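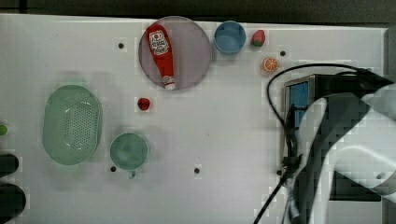
Keeping a play kitchen in order

April 26, 2021

A play kitchen starts life tidy, stays that way until lunch, and from then on there is a strawberry in the bathroom. What follows has kept ours going in the back room in Pestdale, where the toy fruit still outnumbers the real sort.

Bring everything to one table first. Sorting from the floor sounds quicker but you end up kneeling on an orange slice, and those are harder than they look. A plain white top is best, as the small red things show up against it. Strawberries and tomatoes are the ones that go missing. Green colanders never go missing, being the size of a hat, and are frequently worn as one.

Sort by size and forget about food groups. I spent a whole August trying to keep fruit apart from crockery and the children treated it as a suggestion. Big things go at the bottom of the box: colander, plate, anything with a wide rim. Cups and mugs go in next, standing up. Small fruit goes inside the cups. A strawberry in a cup is a strawberry you can find again.

Washing. Solid plastic plates, cups and colanders go in the sink with the ordinary washing-up. Warm water, a drop of liquid, a soft brush for the holes in the colander. If you're doing a big batch, 900 ml of warm water in a mixing bowl is plenty, and you can do the fruit in the same water afterwards. Check each piece for a seam before you dunk it. Hollow fruit takes in water and gives it back later, down a sleeve.

Anything bottle-shaped wants looking at twice. Toy ketchup bottles get filled with real things (ours had milk in it, of a certain age). If the cap comes off, rinse inside and leave it upside down overnight on the rack. If the cap doesn't come off, wipe the outside and don't squeeze it near your face. Paper labels won't stand a soaking, so hold the label end up and wash the rest.

A real ketchup bottle that has been promoted to toy should be emptied properly. Two rinses won't do it. Fill it with warm water and a spoonful of bicarbonate, shake, leave it for 2 hours, then rinse until it stops smelling of chips.

Sticky marks on cups come off with a little cooking oil on kitchen paper, then soap. Felt pen on pale plastic mostly doesn't come off at all. Call it a pattern.

For storage we use a shallow crate from the Jedmont shop, the kind with handles cut into the ends. Deep boxes are a mistake: everything gets tipped out to reach the one mug at the bottom. Lids are a mistake too, unless you like having a spare tray and no lid.

If the set has gone thin, charity shops sell odd plates and cups by the bag. Colours won't match and it makes no difference to the soup. Give them a wash before they join the others, and pick off the price sticker while the plastic is still warm from the water.

Next page: getting play dough out of a rug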